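Home | News | Workshops | Projects | Support Us | Contact

FOR RELEASE: 16th February

Tlapale Shared Workshop Opens Flornix Assembly Project to Members

The Tlapale shared workshop announces the start of Flornix, a member-led project in which a bench-mounted robot arm is taught to put together parts made on site. The project will run for 24 weeks and is open to all members who have completed the basic bench safety course.

Flornix grew out of a home build begun in December by Zofia Nowakowski, a member of the workshop, who wrote the first version of the control software at her kitchen table. The arm moved to Tlapale last month. It is fitted with a two-finger gripper and a small camera close to the fingers.
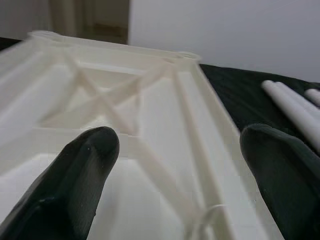
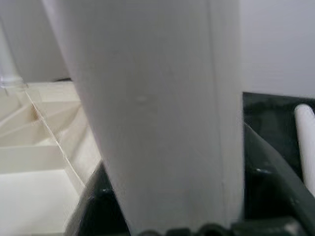
Flornix at the bench: an open white frame with an X-shaped brace (first picture) and a white cylinder between the gripper fingers (second picture).

"Light parts with thin walls are hard for a gripper to hold well," said Ms. Nowakowski. "We want members to see how much of the work lies in choosing where to take hold, and we want them to try it for themselves."

Sessions will be held on weekday evenings, with room for 14 members at each. Two places per session are reserved for people new to the workshop. Members will be asked to keep written notes on each attempt, and these will be posted to the project page together with the part files and the software.

The project is supported by Zanusel, which has provided nearly 30 hours of machine time for printing replacement parts. Requests to join should be sent to the front desk.

Related items
- Zinetora Open Bench Night Returns
- New Booking Rules for the Print Room
- Basic Bench Safety: Spring Course Places

Contact: Tlapale Press Desk | © Tlapale Shared Workshop | Back to top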